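**Iltine Magnesium Sachets**
Powdered drink mix, lemon flavor, unsweetened
Made by Strebel for Piltetti

Each sachet supplies 268 mg of elemental magnesium from magnesium citrate. The figure on the front of the box is the elemental amount. Labels that quote the weight of the whole compound show a larger number for the same dose, so compare like with like.

## Contents per sachet

| Item | Amount |
|---|---|
| Magnesium (as citrate) | 268 mg |
| Vitamin C (ascorbic acid) | 67 mg |
| Sodium | 7 mg |
| Sugar | 0 g |

Other ingredients: citric acid, natural lemon flavor, silica. No gelatin, dairy, soy or wheat. Suitable for vegetarians.

## Directions

Adults: one sachet a day. Empty into a full glass of cold or warm water and stir until clear. Do not use boiling water; the flavor turns bitter. The powder can be taken with or without food, though people with a sensitive stomach usually do better after a meal. Do not take more than one sachet in a day.

The powder also mixes into juice. It does not mix well into coffee or milk. Citric acid curdles milk, and in coffee it leaves a sour taste. 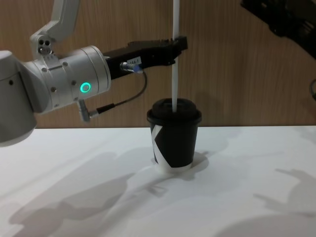

*Black paper coffee cup on a white tabletop.*

## Before use

Ask a doctor or pharmacist first if you have kidney disease, are pregnant or nursing, or take antibiotics, thyroid tablets or medicine for bone loss. Magnesium can reduce the uptake of some of these, and the doses may need to be spaced apart. Loose stools are the most common side effect. Stop use if they continue. Keep out of reach of children.

## Pack and storage

- 20 sachets per box, foil lined, single dose
- Store in a dry place at room temperature
- Use the contents of an opened sachet at once
- Lot code and expiration date are on the base of the box and on each sachet

Clumping inside a sealed sachet means moisture has got in. Discard it.

## Related items

**Iltine Capsules.** Same magnesium source, no flavor and no vitamin C. The dose is split over several capsules.

**Dratuvitz Zinc Lozenges.** Sold separately. May be used on the same day as the sachets.

The lime flavor was discontinued in June. Remaining boxes are sold until stock runs out and cannot be back-ordered.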